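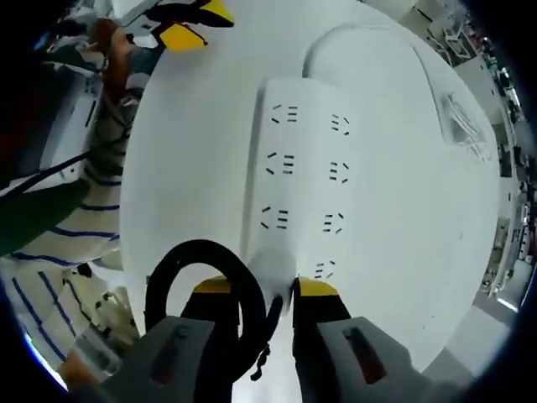 How long does it take to build a Pandix gripper from scratch?

Plan on 3 evenings if the printed parts are already done and you've soldered before. If you're new to it, give yourself a couple of weekends and don't rush the wiring. Printing is the slow part, and it depends so much on your machine and your patience that I've stopped guessing for people.

Can I build one at home, or do I need the workshop?

You can certainly build one at home, and plenty of people have done it on the kitchen table between dinner and bedtime. What the Benness workshop gives you is a good drill press, a decent vise, and usually somebody across the room who has already made the mistake you're about to make. If you live close enough to come in for the finger assembly and then finish the rest at home, I think that's the nicest way of doing it. Bring the parts in a box with a lid. The tiny return springs love to travel.

Is it a robot or isn't it?

I get asked this at every open evening, and I've learned to enjoy it! The Pandix is a gripper you hold in your hand. You squeeze, the jaws close, and a sensor keeps track of how far they've closed. The same jaws will bolt onto a small arm later if you decide to build one, so anything you learn about picking things up by hand carries over. Plenty of our members never get as far as the arm and are perfectly happy.

What do I need to buy?

The full parts list is in the build folder, but in everyday terms you'll want filament, a handful of machine screws, a pair of linear rails, the position sensor, a Heteo board to read it, and a length of flexible cable. The rails come from Ruiz-Ortega, who sell them in matched pairs (please don't mix a rail from one pair with a rail from another, even if they look like twins). The electronics bundle is $25 from the workshop shelf. Leave the money in the tin and write your name on the sheet.

Why are my jaws sticking halfway?

Nine times out of ten the rail screws are too tight. Back them all off, slide the jaws open and closed by hand until they feel easy, and then snug the screws up a little at a time, going back and forth between the sides. If it still catches, look for a whisker of plastic inside the channel. A nail file works beautifully. Please don't reach for oil as your first idea. It collects dust, and then you'll be writing to me again in a month, which I'd enjoy, but you wouldn't.

Should the fingers be hard or soft?

Start with the thick, blocky ones. They're forgiving to print and you can see quite clearly when they aren't lined up. The soft ones are lovely on fruit and folded cloth, but they flex in every direction, and if your rails are a bit off you'll never work out which part is to blame. Get the stiff pair working, keep it, and treat yourself to the soft pair afterward.

How much gap should there be when the jaws are closed?

With bare fingers and no padding, they should meet evenly from base to tip. If you're adding foam or rubber pads, leave 3 mm between the hard faces and let the pads take up the rest. Hold the gripper up to a window and look through the gap. If the light makes a wedge shape, loosen the finger bolts and try again.

What's good to practice on?

Start with something that doesn't roll and that you won't mind dropping. A power strip is a favorite of mine, unplugged of course, laid flat on a table and taken by the rounded end. It's smooth, it's long, and all that weight hanging out past the jaws tells you right away if your grip is weak. Thin, clear plastic is much harder, and I'd leave it until you trust the thing. White objects on a white table are hard in their own way, especially if you're planning to add a camera, so you may as well find that out early.

Where should the cable go?

Over the top, with a generous loop, so the jaws can open all the way without tugging on the connector. Then look at where the slack falls when you turn your wrist over. If it can drop between the jaws, sooner or later you'll pinch it. A twist of hook-and-loop tape on the handle takes care of most of that. I used to use zip ties and I've cut through one wire too many getting them off again.

What power does it run on?

The board takes 5 volts through its USB socket, and a phone charger or a laptop will do. If you add a motor later, give the motor its own supply and join the grounds. Please don't try to run it from the board, however small the motor looks. And unplug before you move any wires, every single time, even if you're only moving one of them and you're in a hurry.

Can I build two?

Yes, and it's a joy once you have one for each hand. Suddenly you can hold a box down while you lift the lid! Label everything left and right as you go, including the cables at the computer end. Two identical cables in one tangle will cost you an afternoon. Build the second one after the first is working, though, so you don't get to repeat your mistakes in mirror image.

My readings jump around. Is the sensor broken?

Probably not. Push the connector in properly, then check that the magnet hasn't crept in its pocket (a dab of glue settles it). If the numbers are steady with the gripper lying on the table and go wild when you pick it up, suspect the cable at the point where it bends most. Swap it before you swap anything expensive.

Do I have to share my changes?

You don't have to, but we'd love it if you did. Drop your files in the members' folder with a note saying what you changed and what you were hoping for. Failed versions are very welcome too. I read all of them, usually with a cup of tea, and I've stolen ideas from several.

Who do I ask if my question isn't on this page?

Me, Shoshana Ambrose, at the front bench most evenings, or leave a comment underneath. Please say which version of the fingers you printed.

Page last updated 23/06/2021

Comments

rotaryphone_dee
The nail file tip fixed mine. I'd had the rails off twice and was about to reorder.

Marv in the garage
Does the finger file need supports? Mine drooped at the bolt holes and I had to drill them out.

Shoshana Ambrose
Hi Marv! Lay them on the flat side and you can skip supports altogether. Drilling them out is fine too, just go slowly so the plastic doesn't melt onto the bit.

Marv in the garage
Flat side worked, thanks. Color change at the top edge came out nice as well.

tillie_k
Are the Ruiz-Ortega rails back in stock on the shelf or should I order my own?

Shoshana Ambrose
Order your own for now, Tillie, the shelf has been bare since February. I'll put a note on the door when the next box comes.

pb_solder
Seconding the label advice. I had left and right swapped for a whole evening and blamed the board.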